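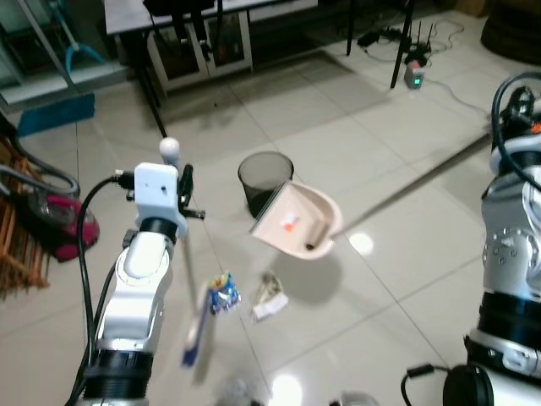
Vichien Sukprasert wrote that the dustpan was probably fine and the floor was the problem, but let me put the whole thing down and see what the rest of you think.

We have light beige tile in the hallway and the back room. I sweep with a long-handled brush and a long-handled dustpan so I don't have to bend. Wrappers and bits of paper go in without any trouble. The fine dust doesn't. Every time I pull the pan back there is a thin gray line where the lip was, and I end up chasing it across the room. I bought a second pan, a Jelten, and it leaves the same line. Is there a trick to this, or should I give up and use the canister vacuum for everything? I'd like to keep the vacuum for the weekly clean. The hose is a pain to get out for a few crumbs.

Posted by hallway_tile

**Vichien Sukprasert**

Like I said in the other thread, look at the floor first. Tile has grout lines, and they sit lower than the tile. If you set the pan down with the lip across a grout line, dust goes under it. Put the lip in the middle of a tile and sweep toward it.

Then do this:

1. Pick up the big stuff first – wrappers, paper, anything you can grab – and put it straight in the wastebasket.
2. Sweep the dust into one small pile with short strokes. Keep the bristles on the floor at the end of each stroke. Flicking them up throws the dust past the pan.
3. Hold the pan handle a little forward so the lip presses flat.
4. Sweep in, slide the pan back the width of your hand, and sweep again. Repeat 2 times.
5. Whatever is left, get with a damp paper towel.

Step 5 is not cheating. I have never had a pan that got all of it.

Also check the lip for nicks. Run a finger along it. If it feels rough, it's letting dust through.

**Berisha101**

just vacuum it

**mop_closet**

Wash the brush. Mine was leaving streaks and it was hair and grease packed in at the base of the bristles. Warm water and dish soap, then hang it bristles down overnight. Don't use it damp or the dust turns to paste on the tile.

One more thing, if your wastebasket is mesh, put a liner in it. Fine dust goes right through the sides when you tip the pan, and then you are sweeping the same dust again the next morning.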